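Workshop tips: keeping your manners around a robot arm

I get asked for our house rules often enough that I've finally typed them up, mostly so I can stop repeating them over the noise of the extractor. They suit a small workshop like ours in Jalcombe, with one modest arm on a bench and people wandering past with mugs. If you've got a big fast industrial machine, go by its manual and your own safety person, please, and not by me!

Before you switch anything on

Walk round it first. I mean all the way round, including the awkward side by the wall. I'm looking for jackets on the floor, a stray clamp, a cable that has crept under the base. Then I press the stop button on purpose, check that the arm really won't move, and release it again. We've got 2 stop buttons and I try both of them, every session (yes, even when I've only been away for lunch).

Hair tied back, lanyards off, sleeves rolled. Gloves are the one people argue with me over. Thick loose ones are a menace near anything that closes, so mine stay in the drawer until there's a sharp edge to handle and the power is off.

Tape the floor

Work out how far the arm reaches with the gripper on and holding the longest thing you'll ever ask it to hold, then put your tape line well outside that. I got this wrong with our Trollis arm. I measured it bare, then fitted a longer tool and had to pull up every scrap of tape and start over. White spirit gets the sticky off, by the way, but try a hidden corner first if you're fond of your floor.

Slow is fine

Any new job gets its first 3 runs at crawling speed with a finger on the stop. After that we turn it up a bit at a time. Nobody here gets to skip this, me included, and I'm the impatient one. If you change the part, the tool or even where the bench stands, it counts as a new job.

Mind the small gaps

People watch the big swing of the arm and forget the inches round the tool, where a finger could so easily get nipped. Get your eye down at tool height (power off!) and look for anywhere that two hard things come close together.

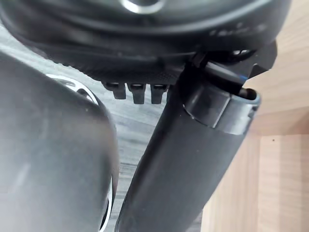
Remside Makers' Club, Robots and Automation Group

With a long shaft sitting that near to something big and rounded, there's only a narrow wedge between the two, and that is exactly the sort of spot I want you to notice. Go over every move in your head and ask whether that gap opens or closes. Keep brushes and rags out of it while the power's on, and if something drops down there, stop the arm before you go fishing.

Wooden furniture nearby deserves a thought as well. A hard tip will dent a nice pale wooden surface in no time, so set a limit in the software that stops well short of it. I stick a bit of old carpet on ours for test days too, but that's only for my nerves.

Write it down

We keep a red notebook, a Lemieux one with squared paper, hanging from a hook by the door. Every change goes in: what you altered, the speed you left it at, anything that sounded odd. We're on page 43 now and it has saved me hours of head-scratching. Initials are enough, but do write so the rest of us can read it.

Packing up

Park the arm low, open the gripper so it isn't left holding anything, and switch off at the wall. Wipe down with a dry cloth, then a barely damp one if it's mucky. No spray straight on to the joints, ever. Key back in the tin, tin back in the cupboard, and sign the notebook on your way out.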